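Visit report: open day at Kudent, 2023-01-25

Our group went to the open day of Kudent, a company that fills and packs drinks for smaller brands. The office is in Droteck, 26 kilometers from our school, and the bus left a little late, so we missed the coffee. I write this report for the members who could not come. I am sorry if some technical words are not exact.

We were 23 visitors. First they gave us white coats and covers for the shoes, and we walked through the filling hall. It is smaller than I expected. There is one line for juice and one for cold tea, and only the tea line was running. The noise is strong near the place where the caps are put on, and our guide had to repeat many things. I understood that a change from one drink to another takes five hours, most of it for washing the pipes. Photos were not allowed in the hall.

After that we went upstairs to the meeting room for the talk on labels and bottles. This was for me the best part of the day. There were papers on the desk, microphones for the discussion, and a bottle standing on a coaster for us to look at.
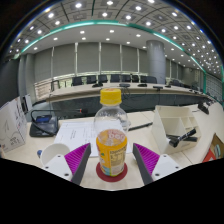

Bottle with yellow cap and orange and yellow label, on the desk in the meeting room.

The talk was mostly about why a bottle looks as it looks. A label in warm colors is easy to find on a shelf, but small text on it must stay readable, and so the list of ingredients often gets its own light panel. On this bottle the panel is cream, with dark text. We also talked about the ridges on the shoulders. They told us that ridges make a thin plastic wall stiffer, and that the company could save some plastic in this way on its Mabuza bottles. One visitor asked about glass. The answer was that glass is too heavy for their customers, who send most of their goods by truck.

Then we had a tasting in the next room. We tried six drinks in small paper cups and wrote points on a form. My favorite was the pear one from Fotton. The ginger was too strong for me, but many people asked for more.

Some practical notes if you want to go. The next open day is in April, and you must register by e-mail. Wear closed shoes. The stairs to the meeting room are steep, and I did not see an elevator. Lunch is not included, but there is a bakery across the street with good soup. The bus back leaves from the other side of the road, where there is no sign.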